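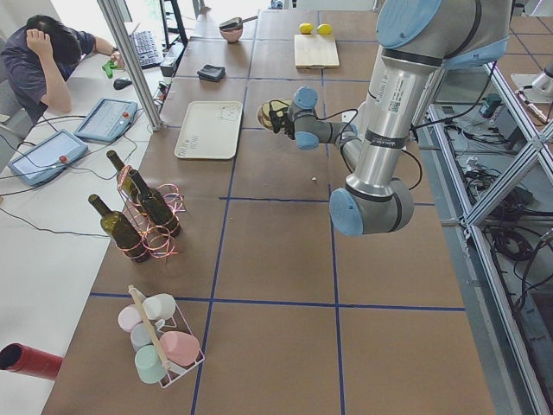

Page last changed: August, by So-ying Fu

From the Kitchen Tasks Bench: Our House Rules, Second Try

Hello again from the Russtead end of the building, and thank you to everyone who wrote back after the last newsletter. I had more mail about tape than I ever expected to get in my working life! Several of you, including the good people at Todmont, asked if we would share the bench rules we use when the arms are handling household things, so I sat down with Ho-yin Hsieh and a pot of tea and we wrote out the ones that have lasted. There used to be a much longer list. We are down to 7 that matter, and I'll go through the ones that people asked about.

The first is about who is in charge of stopping. Each arm has its own pendant, and both pendants live on the operator's desk with the red stop buttons where a hand can find them. They don't go in a drawer, they don't go under a jacket, and they don't wander off to the other bench (you know who you are). Before the first run on any day, somebody presses both buttons and we check that both arms really are stopped. It takes less than a minute and Anderson Batista will ask you if you did it.

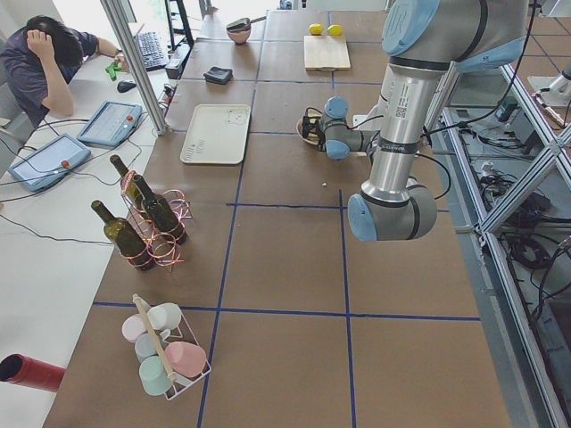

The kitchen layout on the taped bench, with both pendants on the desk alongside.

The second is the tape. Blue tape on brown paper, laid out in a grid, and every object gets a square written down in the run sheet before the arm moves. Vicente Retamal wanted printed mats, and they do look smarter, but tape can be pulled up and put back in an afternoon when the layout changes. If a strip starts to lift or wrinkle, note it on the sheet and replace it between runs, please, never during one.

Then there is food, which brings the most questions. We treat anything edible that has been on the bench as bench material for good. It doesn't go back in the kitchen and it certainly doesn't go in anyone's lunch. Bread and egg tasks run at the slow setting, and the operator stays seated for the whole run.

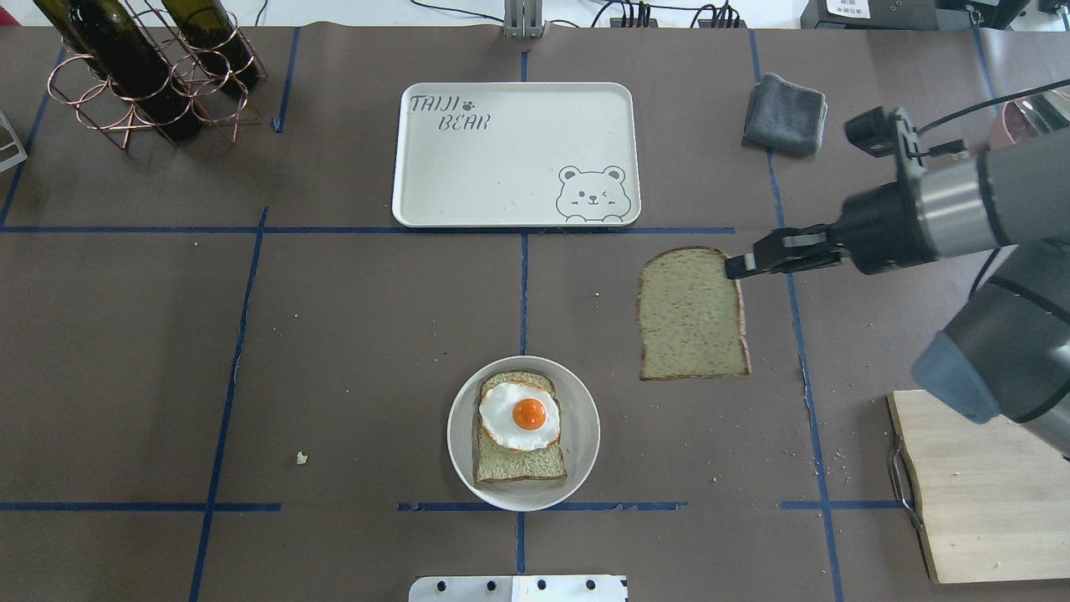 Crumbs and the end of a run

Fung-ping Leung added this part and I think it's the best of the lot. Crumbs get left alone until the run is closed and the sheet is signed, even when it's driving you mad to look at them. Only then do both arms go to their parked position, the stops go in, and you may brush down the paper. Reaching across for one little crumb is exactly how we had our 2 near misses last year, and I was responsible for one of them, so I say this with feeling. 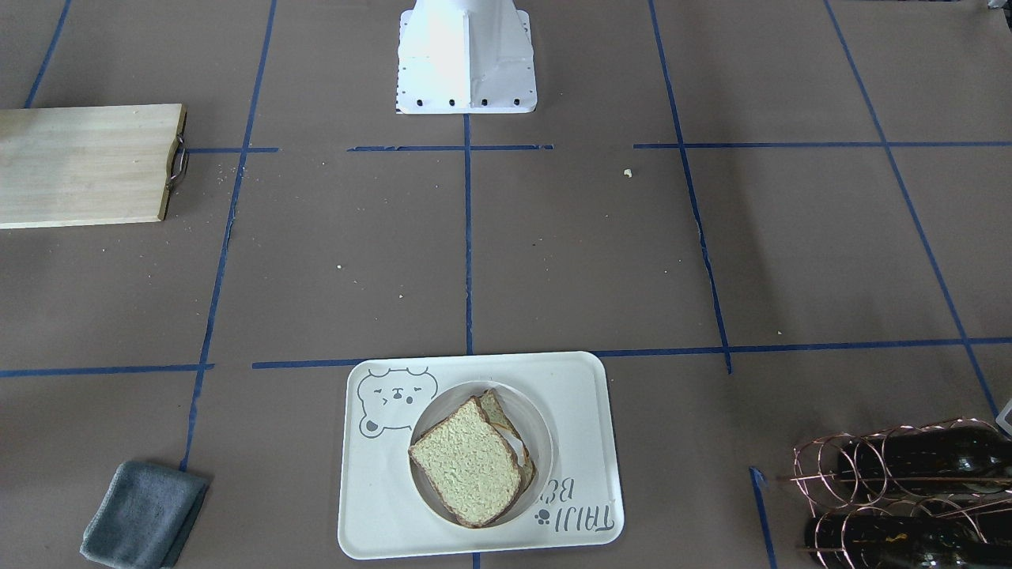
What we'd still like to hear

We haven't settled how often to change the paper. At the moment it's roughly every 100 runs, and Palora tell us they go to 180 with no trouble, though they don't do eggs. If you have a habit that works, send it along, or stop by the bench on Thursday after lunch, when Ho-yin and I are nearly always in and glad of the company. The blank run sheet is on the shared drive in the folder called Bench, next to the old one, which I keep meaning to delete.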